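Greifer an der Kistenzelle: Pflege und Einstellung
Werkstatt-Tipps, April, von Noemí Trujillo

In unserer Werkstatt in Tovar steht eine kleine Zelle, die Getränkekisten umsetzt. Ich betreue sie seit zwei Wintern und schreibe auf, was sich bewährt hat. Mein Deutsch ist nicht perfekt, die Werte sind aber geprüft.

Vor dem Anfassen immer den Hauptschalter aus und das Schloss einhängen. Den Schlüssel behält, wer arbeitet.

Fingerbacken reinigen
Bierreste und Staub machen auf den Backen einen glatten Film. Ich wische mit einem Tuch und lauwarmem Wasser, dazu ein Tropfen Spülmittel. Kein Bremsenreiniger! Er hat mir einmal einen ganzen Satz Beläge hart gemacht. Trocken reiben, zehn Minuten warten, dann erst wieder greifen lassen.

Gelenke und Verbindungen
An jedem Gelenk der Finger mit der Hand wackeln. Spürt man Spiel, zuerst die Schraube prüfen und danach die Buchse. Fett nur sehr wenig, so viel wie ein Reiskorn. Den Überschuss nimmt man mit einem Wattestäbchen weg, besonders auf der Seite zur Backe.

Greifkraft
Wir fahren die volle Kiste mit 74 Newton. Mit 50 rutscht sie beim Anheben, wenn der Rand feucht ist. Eine leere Kiste verträgt auch 32, dafür habe ich ein eigenes Programm angelegt. Nach jedem Wechsel der Beläge muss man den Nullpunkt neu setzen, sonst stimmt keiner von diesen Werten.

Anfahrpunkt einlernen
Ich lerne den Punkt zuerst in der Simulation ein und übertrage ihn später. Die Kiste stelle ich dort gern schräg hin, so sieht man schnell, ob die Backen zu nah an die Flaschen kommen. Die Stirnwand soll zwischen den Backen liegen, und die Geschwindigkeit bleibt bei 11 Prozent, bis der Weg frei ist.

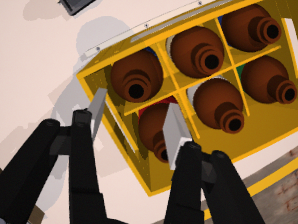 Simulation: Greifer an der Stirnwand der gelben Kiste, sechs Flaschen in den Fächern.

Danach speichere ich den Punkt unter neuem Namen und lasse den alten stehen. Heriberto Cervantes hat mir noch geraten, das Kabel am Handgelenk nach dem Einlernen einmal ganz durchzubewegen. Es soll in keiner Stellung spannen. Kabelbinder bitte nur handfest.

3 Kommentare · 11 Mal geteilt

Kontakt: Werkstatt Skiltwood, Noemí Trujillo | © Skiltwood | Nach oben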